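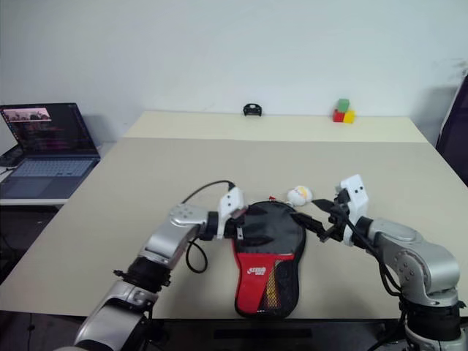 *2 min read*

## Walking to Celon before sunrise

At four in the morning the bell at Stilenia is already ringing, and half the town seems to be on the road with a lamp. I'd been warned to bring wool socks and a second pair of shoes. I brought the socks!

The walk to the chapel at Celon is 19 miles, and most people do it hungry. The rule is old and simple: no bread, no meat, nothing cooked, from sundown until you've touched the chapel door. Water is fine. So are dried apples, though the older walkers at Jukness frown at them (and then, I noticed, take one when you hold out the bag).

What I love about this fast is how loud it is. I'd pictured bowed heads and silence. People sing the whole way up the valley, long call-and-answer psalms with 50 verses, and when one group runs out of breath the next one down the path picks up the line. Somewhere past the Salazar bridge I was singing too, badly, in a language I can't read.

The story behind it goes back to the year 756, when a bad harvest left the valley with almost nothing to eat. A hermit at Celon shut himself in to pray and gave his own grain away at the door. The villages decided to go hungry alongside him. Parish books tell it two or three different ways, and the priest at Jukness reads out a version with a talking goat in it, which the kids wait for all year.

Then comes the door. It's low, dark oak, worn pale at hand height, and you put your palm flat on it and say whatever you came to say. Some people take a second. The woman ahead of me took so long that the line behind us started another psalm, softly, and kept it going until she stepped away.

After that, soup! Barley and leek, from pots as big as bathtubs, with bread torn off and passed down the benches. I had 2 bowls and would have fought for a third. The walk back to Stilenia starts at noon, all downhill, and the singing is much worse with a full stomach.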